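Reading time: 3 min

Ticket 474 — bin sort collection, small electronics
Opened by: Mizanur Mondal
Date: Sunday, January 27, 2019
Component: Vison recorder, wrist streams
Status: open, workaround in place

Summary: episodes from the Plotari cell get rejected at import with "wrist/overhead skew exceeds limit." The affected episodes replay normally when each stream is viewed alone. Joint data is intact. Target for this task is 3,000 accepted episodes.

Steps tried:
1. Restarted the recorder. No change.
2. Swapped the wrist cable on the right arm. No change.
3. Reran import with exposure locked on both wrist cameras. Skew fell below the limit for most episodes, still failed when the gripper was down inside a yellow bin.

Auto exposure hunts when the glossy plastic fills the view. Glare on the wall pulls it one way, the black fingers pull it the other, and frame delivery stretches while it settles.
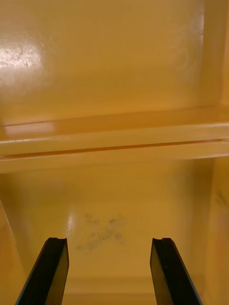

Can the rejected episodes be repaired without recording them again?
Most can. If the joint log is complete and no wrist frames were dropped, restamp the wrist stream against the joint log and import again. Episodes with dropped frames have to be recorded over.

Ran the restamp script on a batch of 600. It skipped any episode where the gripper closed within the first second, so the start marker was missing. Patched the script to fall back on the arm's own start event. The patch is on the Neltosance branch, not merged.

Second issue, found while checking the restamped set. The grasp label is written when finger travel stops. With wire harnesses the fingers stop on the bundle and then creep a little as the insulation gives, and the label gets written twice. Gripping at the tape shortens the creep but does not remove it.

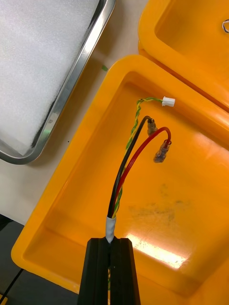 The duplicate goes into the training set as a second grasp with no approach before it, so the policy sees a close command out of nowhere. Added a 12-frame hold before a second label is allowed. Boards and rigid parts were never affected and their labels are unchanged.

Murakami import profile still uses the old label rule. Do not mix its output with this set until the profile is updated — the loader will not warn you.

Layout for the retest is the usual one, bins left and right, lined tray in the middle. Both arms enabled, overhead stream on, exposure locked. 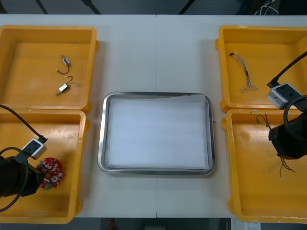
Overhead view, four bins and center tray, both arms in position.

Remaining:
- merge the restamp patch
- update the Murakami profile
- check whether a matte liner in the bins lets us go back to auto exposure
- rerun import on the September episodes, same recorder version

Leaving this open until the profile is done.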